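Clindance repair room opens its doors again, 171 jobs on the list

2021-04-09

The repair room at Clindance is taking in broken things again from this week. Back door on Kinsella Street, ring the bell, wait. Only 2 people inside at a time for now, plus whoever is on the bench.

There were 171 jobs on the waiting list when the shutters went up. Lamps, toasters, a good many toys, one accordion. The oldest slips go back to last June and those get done first, so if you handed something in before Christmas expect a call before the end of the month. If your phone number has changed tell the desk. Several have, and the desk has been ringing dead lines all morning.

Kinsella Street residents have been asking since the winter when the place would be back. The answer kept moving. Heating first, then the wiring at the back, then the floor, which had to come up in one corner after the leak and go down again. The floor is finished. The heating is finished bar one radiator.

Money came from two places. Fovitis, the lighting firm on the ring road, put in 500 pounds for hand tools. The rest, 1217 pounds, was raised by the street itself through the jumble table and the raffle, and it went on the new workbench and the lamps over it. The old bench was an interior door laid across trestles and it dipped in the middle — anything round ended up on the floor sooner or later. 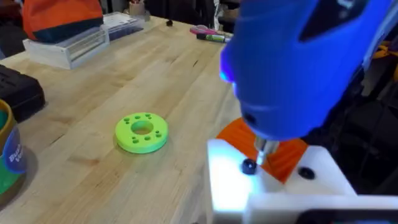
Screws are the main business of the first fortnight. Loose ones, stripped ones, the wrong ones put in by someone in a hurry. A lot of what comes through the door needs nothing more than taking apart, cleaning and doing up again, and the room now has the kit for it. The big blue power screwdriver has its own small light at the front, bright enough to turn the side of a white plastic block nearly white while the bit is in the screw head, so small casings can be done up without a second person holding a torch. Hand drivers are still there for anything old or brittle. Bits go back in the rack please, in size order, the labels are on.

Printed spares are also on offer this time. Knobs, washers, spacers, feet for things that have lost a foot. Bring the broken piece even if it is in bits, or a matching one off the other side. Simple shapes can usualy be ready inside a week, anything with a thread takes longer. Colour is whatever is on the reel — no requests. There is a small charge for the plastic, paid at the desk, and the repair itself stays free.

What the room won't take: microwaves, anything with a gas fitting, televisions, mobile phones with swollen batteries. Those go to the Clesano tip, which has a seperate bay for them just past the weighbridge. Bicycles are welcome but not yet, there is nowhere to stand them until the yard is cleared. Same goes for garden machinery. Sewing machines yes, with the foot pedal and lead please, three have come in without.

Opening is mornings only to start with, ten till one. Longer hours from June if there are enough hands. Anyone who can solder, or wants to learn, should leave a name at the desk or put a note through the door. No experience needed for sorting the screws, of which there are several tubs, all mixed.

Items not collected within eight weeks of the call will go on the jumble table. Last year's uncollected things are on the shelf by the entrance, labels facing out. Have a look, one of the kettles is nearly new.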